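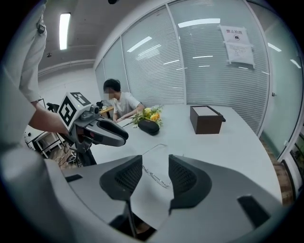

Open day at the Valitz eyewear workshop

Posted 08/01/2023 by Sulastri Liem

Valitz makes and repairs metal eyeglass frames in two floors of an old print building on Tambunan Street. They open to the public one day a year. I had been meaning to go since I had a pair of frames soldered there, and this year I got a ticket.

The bus is the 39. It stops across from the building and the entrance is on the side, past the loading dock. The elevator was out, so it was stairs for everyone. Coats and bags go on hooks on the landing. The ticket was $2 and paid for the coffee.

The ground floor

The tour starts with the wire. It comes in coils, and a machine by the window straightens it and cuts it to length. The man running it said a coil is good for roughly 530 frames if nothing goes wrong with the feed. The cut pieces are bent around a form to make the rims, and the join is closed with a small brass clamp before soldering. We were allowed to bend one. Mine came out egg-shaped and went into the scrap tin with the others.

Next is the tumbling room, which is loud. Frames go into barrels with walnut shell and come out smooth. They stay in overnight, so what we saw was the previous day's batch being sifted out over a screen. The shell gets into everything and I was still finding it in my shoes that evening.

Plating is done by another firm and was not part of the tour. A few people were disappointed by this.

Upstairs

The upper floor is fitting, cases and packing. It is quieter and has better light. The part I liked best was the big white table, where you could sit down and handle things. A young man in a white T-shirt was sitting on the far side of it when I came in. A pair of thin metal-framed glasses was lying on the table, along with a black zippered case, a brown wooden box with a lighter lid, and a small bunch of yellow flowers.

The case is the oval kind with a slightly domed top. Valitz used to send out flat slipcases and stopped after too many frames came back with bent arms. A domed case keeps the lid off the lenses. The woman who took our group through cases told us to fold the left arm first, then the right, and lay the glasses in with the lenses up. I have been putting mine in face down for years. She also said to shake the case out over the sink now and then, as grit in the lining does more damage than fingers do.

Thin wire frames have their own problems. They weigh very little and people forget they are holding them, or set them down on a table and put a magazine on top. If the glasses rock on a flat surface, one arm is higher than the other. You can see this best by setting them upside down on the top edge of the rims with the arms open. Small corrections can be done at home with warm hands, a little at a time. Anything at the hinge should go to a shop.

We also talked about wooden boxes for keeping glasses at home. The workshop's view is that a box is fine for a pair you wear now and then, and that a lined one is better. Leave the glasses in their case if there is anything else in the box. I keep keys in mine, so that was useful to hear.

The packing bench was at the back. Each order gets a cloth, a spare pair of screws and a card with the name of the person who did the final check.

The Kirura frames

Kirura is the model they are known for, a round rim with a high bridge. A rack of old ones was set out along the corridor, with the oldest at the stairs end. The bridge has become a little wider over time, and the early ones have a flat nose piece with no pads at all. I tried one on and it slid straight down. The rack had no labels, which I hope they fix for next year.

A newer model called Kurari was also out. It has a squarer rim and a spring hinge. I did not care for the hinge, but people with larger heads in our group did.

Practical notes

Groups go in every 40 minutes. Ours was a bit crowded on the ground floor. The visit took most of the morning with coffee. There is a repair desk by the exit where they tighten screws and change nose pads while you wait, and the line for it was long by noon. Go there first if you need something done. Children are fine upstairs, less so near the tumblers.

3 comments

marlow_k
Do they take frames made by other companies at the repair desk? I have an old pair with a stripped screw.

Sulastri Liem
Yes for screws and pads. For soldering they wanted to look at it first and give a price.

deb in the valley
I went in the afternoon and the elevator was running again by then. Agree about the labels.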